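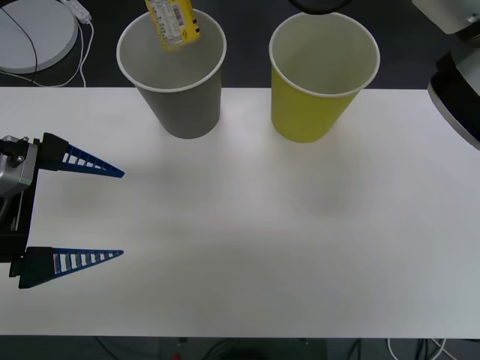

灰色与黄绿色纸杯，同一规格，白色卷边。

纸杯分装：Trestholm 茶水间用品更新

茶水间的零食分装改用彩色纸杯，灰色与黄绿色各备一摞，尺寸和杯形一致，叠放时可以混叠。杯口为白色卷边，内壁白色，碎屑残留容易辨认。杯身上宽下窄，高过杯口的小盒零食应竖直放入，标签面朝外，便于核对条码和保质期。

颜色只用于区分类别：灰杯放盒装零食，黄绿杯放独立小袋。两类不要混装。空杯留在原位，不必收回柜内。摆放时靠桌面后沿，两杯之间留出一个杯位，前方桌面保持可用。

本批纸杯由 Arnska 供货，共 2,399 只，入库时抽检 31 只，其中 4 只卷边接缝处有轻微翘起，已剔除。其余按原箱存放在 Misden 库房下层货架，箱口朝外。开箱后剩余的纸杯须套回塑料袋，袋口折两道。纸杯受潮后杯底容易变软，不要放在水槽一侧的台面上。

旧款白杯尚有少量，先用完再领新杯。领用登记表仍挂在库房门内侧，按箱填写，散杯不单独登记。下次盘点在11月，届时一并核对两种颜色的消耗量，再定补货比例。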